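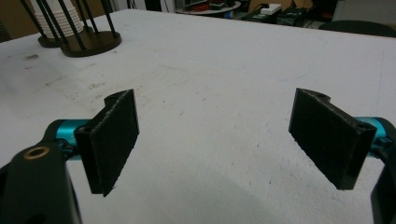 Visitors try their hand at teaching grippers at Mumholm open day

The doors at the Mumholm workshop opened at ten on 14 June 2023, and by a quarter past there was already a queue for the hand-held gripper.

A total of 115 people came through over the day to see what the Tadier robotics group has been up to since it moved into the old Shukla building. School groups had the morning, and the afternoon was open to anyone who fancied a look – plenty of parents turned up for that part with kids who had already been once and wanted another go.

The star of the day was a gripper you hold yourself, with a pair of black padded fingers that close on whatever is between them. A camera on the tool records what the fingers are doing, and those recordings are later used to train a robot arm to do the same job. Visitors took turns at a white table where a stack of cups stood in a rod dispenser, and everyone had two minutes to have a play.

It is harder than it looks! Squeeze too hard and a cup buckles, go too gently and it slides straight back out. One boy from the Plimska school bus got the knack on his first try and was asked by his classmates to do it again, and again after that.

"The kids are far better at it than we are," said Bimla Bhardwaj, who organised the program for the day. "Grown-ups stop and think about their wrists. The kids just reach in and grab the thing, and that's the sort of movement we want the arm to learn."

By closing time the visitors had added 474 recordings to the group's collection. Bhardwaj said the fumbled ones would be kept as well, so her team could look at where people tend to go wrong.

There was a talk at lunch on how the finger pads have changed over the past year, with a tray of worn-out ones passed along the rows. The textured surface got a lot of questions, and the session ran well over time – the sandwiches had gone a bit dry by the end, but there were still hands up at the back.

Older students could also put their names down for a two-day holiday workshop, where they will build a simple gripper of their own and take it home. All 26 places were filled before the afternoon session started, and a waiting list is now open at the front desk.

Parking at Mumholm is limited, so anyone coming to the next open day is asked to use the Plimska bus, which stops across the road from the main gate.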